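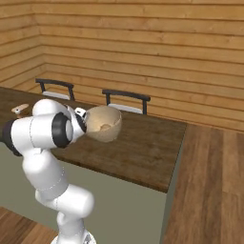

The equipment budget, such as it is

We have $276 left in the hardware line until December. I mention this because three people have asked me this month when the second arm is coming, and one of them had already cleared a spot for it.

The plan, for anyone who missed the meeting or was in it and looking at a phone: nothing gets bought until the tableware tasks run in simulation. A dropped bowl costs us a reset there. A dropped bowl on the real bench last year cost us a finger joint, a week of emails with Urnetti, and the bowl.

Quotes so far. Cikero will lease us an arm on a 30-month term, with service included and grippers very much not included. Karagiannis will sell us one outright at a better price, then charge for the controller license every year, a detail that lives on page 4 of the quote in type I had to enlarge. Jultora has promised a quote since before the holidays and has so far sent a calendar.

Sharada Gounder has asked that we budget for mounting hardware and a spare gripper before we argue about arms. She is right, and it is now its own line in the spreadsheet. Nikola Lazarević wants a line for compute as well – he has 294 simulated runs waiting in the queue and a desktop that sounds like a leaf blower.

If you want something on the list, send me the part, the price with shipping, and which task it's for. "It would be nice to have" is not a task. Requests go in the shared sheet, on the tab called Requests, and please stop sorting it by your own name.

Questions about purchasing: reply to this newsletter | © 2025 Lab Operations | Back to top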